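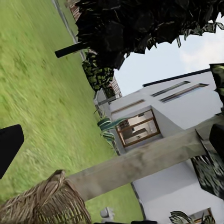
Good practice guide for garden robots is out

19 March 2022

Larnia has published its first good practice guide for testing household robots in simulated gardens, and it's a cracking read! The guide asks teams to log every run, failed ones included, and to publish at least 60 runs per task – with the same rules for all.
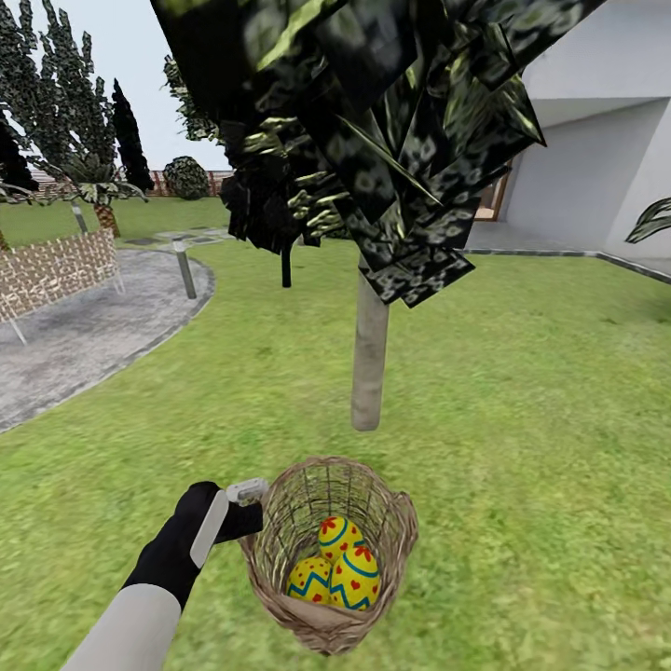 A robot arm holds a basket of decorated eggs in a simulated garden.

"We can finally compare results fairly," said Severin Pichler of Hofstetter, who helped write it. Comments are open until the end of the month.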